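Help wanted: part-time school furniture and display fitter (and maybe future shop partner)

I run Dutel, a small outfit that sells and installs classroom furniture, lockers, pin boards and coat rails for schools, libraries and church halls. Most of the year it's me, a van and a phone that rings while I'm up a ladder. I've reached the point where I'm turning down jobs I'd really like to take, so I'm looking for 2 people to join me, starting in May and staying on through the summer rush at least.

Let me tell you what the work is like, because "furniture installer" covers a lot of ground. A normal morning starts at 6:30 at our unit on Esteban Road. We load up, check the order against the packing slips (please check them, I once drove an hour and a half with the wrong table legs) and head out. At the school we unpack, assemble, level, fix to the wall whatever has to be fixed to the wall, and take all the cardboard away with us. Teachers come by and ask if we can just move one more bookcase. We usually can!

Summer is the big one. Last year we fitted out 34 classrooms between the end of school and the first day back, and this year there's more on the books, including the whole lower building at Mevus Elementary. That job alone has 98 student desks, the stacking chairs to go with them, cubbies in every room and a reading corner the librarian has been planning for longer than I've been in business. I love that job already and we haven't even measured the doors.
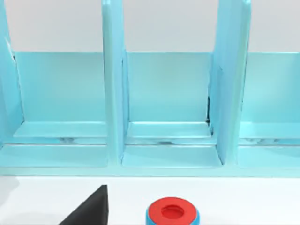
When things are slower, from October or so, you'd be in the unit more. That means repairing returned chairs, swapping glides, cutting cork and felt for made-to-measure boards, and keeping the stock shelves in some kind of order. I've just moved our inventory over to a program called Dreditero and I'm still getting the hang of it, so if you're good with that sort of thing I will be grateful and I'll probably buy lunch.

You don't need to have worked in school furniture before. I hadn't! What I do need is somebody who can read an assembly sheet, use a drill and a level without making me nervous, and lift their end of a teacher's desk up a flight of stairs. A driver's license is a must for one of the two positions, so tell me if you have one. You'll also need to pass a background check before you set foot in any school, and I pay for that.

I'd especially like to hear from people who've done cabinet fitting, set building, warehouse work or moving. Retail is fine too if you've spent time in the back as well as out front. If you've been a school custodian you already know more about folding cafeteria tables than I do and you should write to me today.

Pay is hourly and depends on experience. We'd settle the rate at the interview and put it in writing before your first shift. Expect 20-something hours a week in spring and full weeks once school lets out. Overtime is paid as overtime. I supply gloves, knee pads, all the power tools and a couple of shirts with our name on the back. You bring your own work boots.

Some things that might put you off, so you know now. School buildings in July are hot, and plenty of them switch the air conditioning off when the kids leave. Loading docks are often at the wrong end of the building. We take the radio in turns and my turn is mostly country.

On the plus side, I'm home for dinner and you will be too. We don't do nights, and weekends only come up in the last stretch of August, when I'll ask you well ahead. If you can't do them, say so and we'll work around it. One of the two jobs could turn into a year-round position, and if the right person wants to learn quoting, room layouts and the buying side, I'd be very happy to teach it. I'd like to have a partner in this eventually, and I would much prefer to find one who has carried the desks.

To apply, send me an email or drop a note through the door at Esteban Road. A resume is nice but a few honest paragraphs will do just as well. Tell me what you've built or fixed lately, which days you're free and when you could start. I read everything myself, usually after 7 in the evening, and I answer everybody, even if it takes me a little while.

Interviews are at the unit and last under an hour. We'll have coffee, I'll show you the stock, and then we'll put a four-drawer file cabinet together. Wear something you don't mind getting dusty.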